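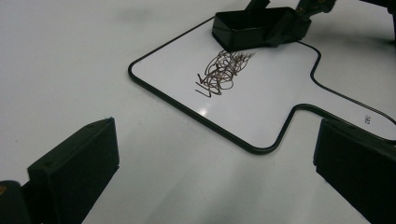
# Ghosting on small dry-wipe boards: cleaner, pen or surface?

**fenline_70**

We use handheld dry-wipe boards for maths starters, two classes, daily. After one term most of them carry a grey haze and you can still read old long division under the new. The boards came from Wimgate, melamine-faced as far as I can tell from the catalogue. Pens are the Tindard bullet tip. Is this the pens, the boards or the way we clean them?

**oxbow**

Surface, mainly. Melamine is slightly porous and gets more so as it wears. Pigment settles into the scratches and a dry cloth won't lift it. Painted steel lasts longer and enamelled steel longer again, but you pay for it in weight, and a class set of enamel is not something you want dropped on feet.

**kestrel-b**

Disagree with "mainly". Dry-wipe ink contains a release agent that stops the pigment bonding to the board. If a pen has been stored tip up, the mix reaching the tip is wrong and the line sticks. Store them flat and try again before you replace anything.

**fenline_70**

They are stored tip up, in mugs.

**kestrel-b**

Then start there.

**marl**

What are you cleaning with? We had the same fault and traced it to a kitchen spray. It left a film, the film held the ink, and everyone sprayed more to shift it.

**fenline_70**

Pristach spray, the citrus one, then paper towel.

**marl**

Paper towel is mildly abrasive. Use microfibre. For the haze, 70 per cent isopropyl on a cloth, wipe, then plain water, then dry. Test a corner first and open a window.

**oxbow**

Alcohol will take the haze off but do it weekly and you strip what finish is left. Once a half term is plenty.

**quillon**

Old trick for stubborn marks: write over them with a fresh dry-wipe pen and wipe straight away. The solvent in the new ink loosens the old. Works on permanent marker too, most of the time.

**oxbow**

It works, at the price of a pen. Not for a whole set.

**fenline_70**

Did 17 boards with isopropyl at lunch. Haze gone on all but the oldest, which are visibly scratched. Pens are now flat in a tray. Jireš do a replacement set in painted steel, order code 1142, if anyone has used it?

**quillon**

Used them for a year. Surface still clean, corners chip if dropped. Buy the spare cloths separately, the ones in the box shed fluff.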